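Flikside workshop switches bench protection to foam board

2026-02-26

The Flikside workshop has replaced the paper and cloth coverings on its benches with sheets of white foam board. The change applies to the assembly and marking-out benches. The soldering bench keeps its existing heat-resistant mat.

The benches have wooden tops, which were sanded and oiled in November. Within weeks the first knife marks and ink spots had appeared, and the workshop looked for a covering that could be laid flat, drawn on and thrown away in parts. Paper tore when parts were dragged across it. Cloth held on to filings and let small screws roll into the folds.

Foam board was tried on one bench for 27 days before the wider change. The sheets are laid loose, without tape or glue, and a strip of wood is left clear at the edge so that the sheet can be lifted with one hand. Layout lines can be drawn straight on to the surface in pencil. Users are asked to draw lightly, as a hard point cuts into the foam and leaves a groove that later lines tend to follow. 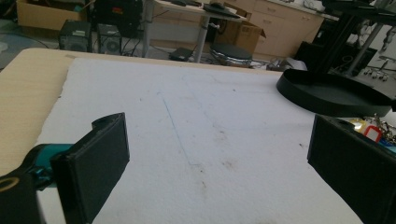

Can the boards be cleaned with water? A cloth that is slightly damp will take off most surface dirt, but the sheet should be left to dry flat before anything is put back on it, and solvents must be kept away from it because they can dissolve the foam.

Stains that do not come off with a cloth are to be left alone. Scrubbing opens up the surface, and loose grains then stick to glue and fresh paint. A marked sheet can still be used for sorting and dry assembly. It should be turned over or replaced when the surface no longer supports a ruler evenly, or when old lines could be mistaken for new ones.

The sheets come from Skarkier, which supplies them in packs of eight. The order for the first half of the year is 57 sheets, including a small reserve for the evening classes. Cutting to size is done on site with a long-bladed knife and a steel straight edge. Three light passes give a cleaner edge than a single heavy one, and the blade should be changed as soon as it begins to pull at the foam.

Offcuts wider than a hand are kept in the rack by the door. They are suitable for holding pins, for raising a part during painting, and for packing finished work. Narrower pieces go in the general waste, as the local collection does not take foam with card or plastic.

Two limits have been set. Hot tools, including glue guns and irons, may not be rested on the boards at any time. Clamps may be used only with a wooden block under the jaw, since a bare jaw presses through the sheet and marks the table underneath.

The benches in the Steinarsdóttir room will be covered next, once the shelving there has been moved. Members who rent a Cludo locker may take one sheet for their own use and should enter it in the stock book. Worn sheets are to be left against the wall beside the sink, with the date of first use written on one corner.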